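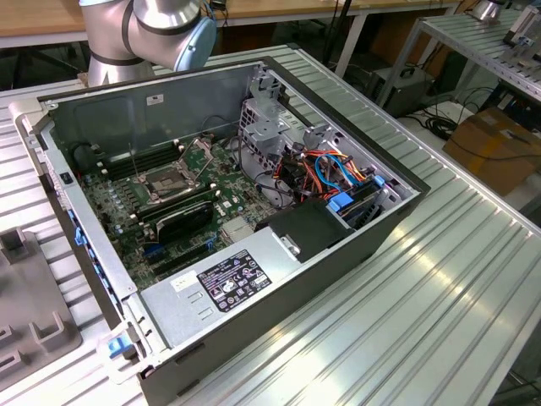

Desktop tower on the bench, side panel off, CPU socket open.

Bench Technician, Desktop Teardown – Nultik, Drustermont site

Nultik takes in retired office computers and sorts the parts for reuse or recycling. The July intake is 1,611 desktop towers. We need two technicians for the day shift, which starts at 7:30 a.m.

Duties:
Open cases and remove drives, memory, power supplies and cable bundles.
Inspect CPU sockets for bent pins and fit socket covers.
Record part numbers and label text in the Vudik stock system.
Sort boards by grade. Grade C boards go to bin 415.

Requirements:
One year of hardware repair or assembly work.
Correct use of wrist straps and hand drivers.
Able to lift 40 pounds and stand for most of a shift.

Training on Vudik is paid and takes four days. Certification is not required – a short bench test is given at interview.

Send a resume to Levente Fülöp, Teardown Section, and quote job number 601. Interviews are held on Tuesday afternoons.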